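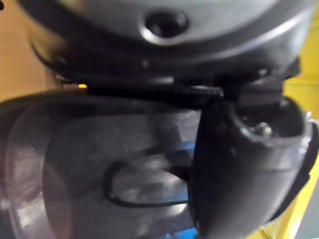 Wrist camera, Cell 4, December 9, 2024. Finger at the container.

The fault report had a box for the summary and the box held 200 characters. Comfort Adjei used eleven of them. She wrote "Grip fault" and a period, saved it, and went to get the long form, which was paper.

The arm had stopped at cycle 2156 of the night run. It had not hit anything. It had closed on a container, reported a good grip, and then held there until the watchdog timer ran out and the drives locked. The log gave the grip force as 392 and the position as nominal. There were no units on the force. There never had been. The Flenel people said the units were understood.

Kwabena Amegashie came in at six with his coat still on and read the log standing up.

"It says it's holding the thing," he said.

"It says it was holding it before it got there." She turned the screen toward him. "Look at the time on the force reading. Then look at the time on the picture."

The picture was no help to anyone who had not spent a year looking at pictures like it. It was smeared. The container was a gray bulge with a black oval low in the middle of it, and the finger came down dark on the right with one screw shining near the top. A little blue showed between the two. Whether the finger was touching the plastic or only near it, Amegashie could not say, and he said so.

"Neither can I," said Adjei. "But it's blurred. The grip is supposed to be closed and the arm at rest by the time it logs a force. If it's at rest, why is it blurred?"

He took his coat off.

The procedure for a locked arm was nine steps long and taped inside the cabinet door. Step one was to isolate the drives. Step two was to hang a tag with your name on it. Adjei hung hers. Amegashie hung his next to it. Step three was to confirm zero pressure at the gripper line, and the gauge said zero, and Adjei opened the bleed valve anyway and listened. It let out a short breath of air.

They both looked at the gauge.

"That was at zero," Amegashie said.

"Yes."

She wrote it on the long form. Under "Actions taken" she put: opened bleed valve, residual pressure released, gauge did not move. She underlined "did not."

Step four was to support the arm, and they brought the stand over and pinned it. After that the work was slow and plain. They backed the finger off by hand. They took the gripper down at the bracket and put the screws in a lid. The pressure sensor was a Cuka part, a brass body with a connector the size of a thumbnail, and it was the same part that fed the gauge. Adjei put it on the bench supply and ran the pressure up and down. The output sat where it was. She tapped the body with the handle of a screwdriver and the output jumped to 392 and stayed there.

"There's your good grip," she said.

Amegashie went back through the log to find where it began. The force should have wandered a little from one cycle to the next. It wandered until cycle 2056, and from there every grip had come in at 392, each one the same as the last. The arm had run for 100 cycles believing whatever it was told. Most of them it had completed, going by the count at the far end. The controller had an alarm for a force that was too low and an alarm for a force that was too high. It had nothing for a force that never changed.

At seven thirty Efua Eshun called down from planning to ask when the cell would be back.

"Sensor's dead," Adjei told her. "We have a spare in stores."

"So an hour."

"The spare is an hour. I'm not signing it back in with the gauge and the controller reading the same sensor. If it sticks, they both stick, and somebody puts a hand in there on the strength of it."

The line was quiet. Eshun had been planner at the Acheampong plant in March, when a fitter there reached into a gripper that read zero. She did not bring it up, and Adjei knew she would not.

"How long for a second gauge?" Eshun said.

"A mechanical one, with a needle. I need a tee fitting and somebody to drill the panel. Tonight, if the fitting is here."

"And the other cells?"

"Same sensor. Same procedure on the door."

"I'll stop them at the end of the batch."

"Now would be better," said Adjei.

She heard a chair move, and then Eshun talking to someone else in the room, away from the phone. Across the floor, Cell 3 finished its stroke and went still – then Cell 2.

Amegashie was at the cabinet with a pen. He had crossed out step three and was writing in the margin beside it, small, to make it fit.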